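Kindstead Workshop News
May
By Hrvoje Atanasov

Search this site Go

Parts sorting: where we are

The mixed stock from the Rollum closeout has been sitting in the back since winter, and we are now working through it. The delivery note listed 1,075 pieces. Most are pushbuttons, contact blocks and capacitors, all tipped into the same cartons with no bags or dividers. We have cleared 225 so far.

Pushbuttons are sorted by cap color first, then by contact block. Please leave the block on the switch if it is still attached. Several people have been pulling them apart to save drawer space, and then we end up with blocks that match nothing. If a collar ring is missing, put the switch in the spares drawer and write "ring" on the slip.

Capacitors go in their own drawer, away from the switches. The white stripe marks the negative lead on the type we have most of, so keep the stripes facing the same way when you lay them in. Anything with a bulging end or a split sleeve goes in the discard tub by the door. Do not try to read a value off a rubbed label. Mark it "unknown" and it will be measured later.

Small parts spread out on the table, switches and capacitor together:
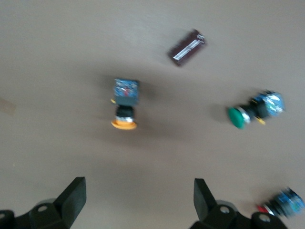
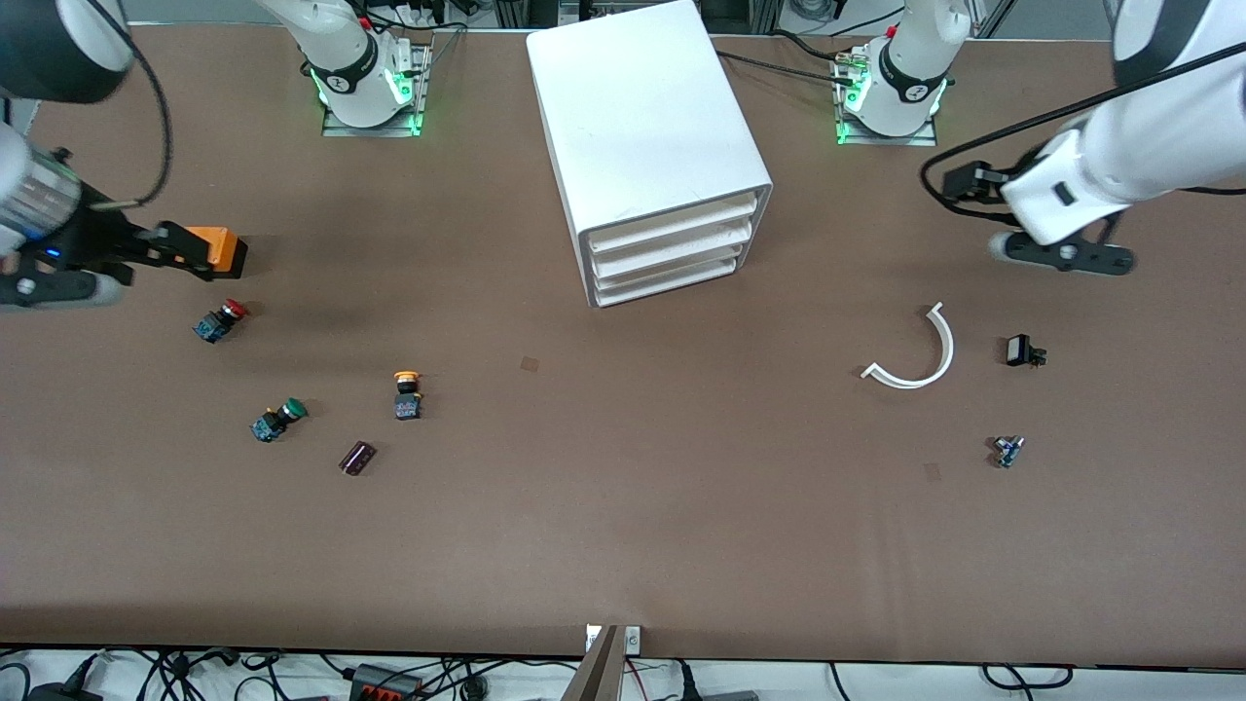

A batch of 15 is plenty for one sitting. Larger batches tend to get mixed up again when someone needs the table for something else. Finish the slip before you start the next batch, and put the count on it in ink.

The Sembiring order needs 26 switches with yellow or orange caps, and those come out of this stock first. Check them for cracked terminals before they go in the box. Slips are in the tray next to the Gronia catalogs, and I will collect the finished ones at 4 p.m.

Recent items
New labels for the drawer units
Gronia catalog: what changed
Bench lamp replacements
Returning borrowed hand tools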